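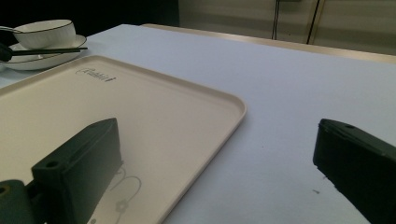 You'll never get a pear off that, said the woman across the aisle, leaning over to look into my shopping bag, and if you do you'll be too old to bite it.

I told her she might be right. I had got on the 806 at Calloway with a bundle of sticks as thick as pencils, wrapped in damp newspaper and then in a bread bag, and I had been holding them upright between my knees for most of an hour so they wouldn't get crushed. They were cuttings from my mother's pear tree. I had climbed up that morning on the kitchen stepladder, which was never meant for outdoors and sank on one side, and had taken ten of them with the good scissors, and I was bringing them to my brother in Dresberg, where he had a young tree waiting in his side yard that he said would take a graft if I brought him something worth grafting.

"What kind is it?" the woman asked.

That was the trouble. My mother had always called it the Vimura pear, and so did all of us, and I was grown and married before I looked it up and couldn't find any such pear in any book or catalog. Vimura was the village her own mother had come from, or near it, and the tree had come along as a stick, the same way it was riding with me now. I have seen the house photographed in its first summer with that stick standing in front of it, tied to a broom handle, about as impressive as a wet cat. By the time I knew it, it was taller than the roof and you could hear the pears come down at night on the shed, one and then a long wait and then two together.

They weren't even very good pears, if I'm going to tell this fairly. They were small and hard and stayed green until you had given up on them, and then for one week they were wonderful, and then they were brown in the middle. My mother ran that week like a military campaign. She had us out with buckets before school. She put up jars and jars, and she made a kind of thick pear butter with black pepper in it that I didn't care for as a child and have thought about nearly every day since the funeral, which was in July, in such heat that the candles at the church leaned over.

"We had a quince," the woman said. "My father cut it down for the driveway."

"Were you sorry?"

"I was glad. I hated that quince. You had to boil it half a day." She unwrapped a roll, looked at it, and wrapped it up again. "I'd like to see it now, though."

It was January 2024 and it had been snowing on and off since noon, not seriously, and the bus was warm in the way those old buses are, all the heat coming out under one seat, which happened to be mine. I started to worry about my sticks. My brother had been very firm on the telephone. They had to be kept cold, they had to be kept damp but not soaking, and above all they had to stay asleep, because if the buds woke up before he was ready for them in the spring they'd spend everything they had and die on him. He'd been reading. My brother has never grown so much as a radish, but when he takes a thing up he reads about it until the rest of us could scream, and I could tell he had a great deal riding on this and wasn't going to say so.

We hadn't spoken much, he and I, in the time between the funeral and the business with the house. It wasn't a quarrel. There was some money, three thousand dollars that she had lent to one of us and never written down, and each of us remembered it as the other one. I had gone over it so many times lying awake that I wasn't sure anymore what I remembered and what I'd made up to be comfortable. And then the house sold, to a nice young couple who wanted the light, and the tree stood exactly in the light. They were decent about it. They told me before they told the tree man. I called my brother that same evening, and what he said, after so long a silence that I thought the line had gone, was, "Take the cuttings from the south side."

So there I was, and the heater was going like a bakery under my knees.

"Give them here," the woman said. "It's freezing on my side, there's a draft by this window that would kill a goat."

I handed them across and she stood them up against the glass. She held them all the way to Bumeo with one mitten around the bag, quite tenderly for someone who had no faith in them, and told me about her hip, her landlord, and a cruise she'd been talked into. I told her about the pear butter. She wanted to know how much pepper. I said my mother had never measured it, she would just grind until her arm got tired, and the woman said well then, that's how much.

At Bumeo the driver turned around and announced that there was a truck sideways on the hill and we'd be waiting for the plow, and that anyone who wanted to could go into the station café, which was staying open for us. There were four of us in all. We went in stamping our feet and sat down at one long table, though there were plenty of others, I suppose because we'd been looking at the backs of each other's heads for so long that it seemed rude to split up. The driver had a bowl of noodles. A boy who'd had headphones on since Calloway took them off and turned out to be studying surveying, and he was the only one who asked sensible questions about the grafting, such as whether it would be the same tree afterward or a new one.

I said it would be the same. My brother had explained it to me. The roots would belong to the other tree, but everything above the cut would be my mother's, and her mother's, and whoever had it before that, all one tree that had simply never been allowed to stop. Said out loud in a station café it sounded like more than I'd meant it to, and I had to look for my handkerchief. The woman with the hip pushed her coffee over to me, which had sugar in it, a terrible amount.

"Then it's older than this whole town," the boy said.

"Most things are," said the driver.

I went and set the bundle outside on the windowsill, in the snow, where I could keep an eye on it through the glass. I must have checked on it every few minutes. The café lady wanted to know what I was guarding out there and had to be told the whole story from the broom handle on, and she brought us a plate of butter cookies and wouldn't put them on the bill. She had an apricot that gave fruit every third year and sulked in between.

The plow went by after dark, with its yellow light going around on all our faces. When we got back on the bus I took the seat behind the woman, on the cold side, and carried the sticks myself, inside my coat at first out of habit and then, when I caught myself at it, out again. She slept. The boy got off at a crossroads where I couldn't see a single house and walked away quite cheerfully into the dark. There's a long stretch past there with nothing but fence posts, and I spent it thinking about the money, and somewhere along in those fence posts I got a clear picture of my mother at the kitchen table counting it out in fifties, licking her thumb, and of the hand that was waiting on the other side of the table, and it had my ring on it.

I hadn't made that up to be comfortable.

My brother was standing at the Dresberg stop in that awful hat with the flaps. He must have been there some time, as the snow on his shoulders had a shape to it. I'd prepared a sentence. I had it all ready, I'd been saying it over since the fence posts, and I got down the steps and opened my mouth and he said, "Did you keep them cold?"

"There was a heater," I said. "But then a woman held them by the window, and after that they were out on a sill."

He took off a glove and felt the newspaper through the bag, and then he bent down under the street lamp and looked at one of the buds for a long while with his glasses pushed up on his forehead. It was shut up tight as a fist.

"Listen," I said, "it was me. The three thousand. I remembered it on the bus."

"I know it was you," my brother said. "Mind the curb, it's all ice there." And he tucked the sticks under one arm and gave me the other, and we went up the hill to put them in the refrigerator, next to the milk, where he had already cleared a shelf.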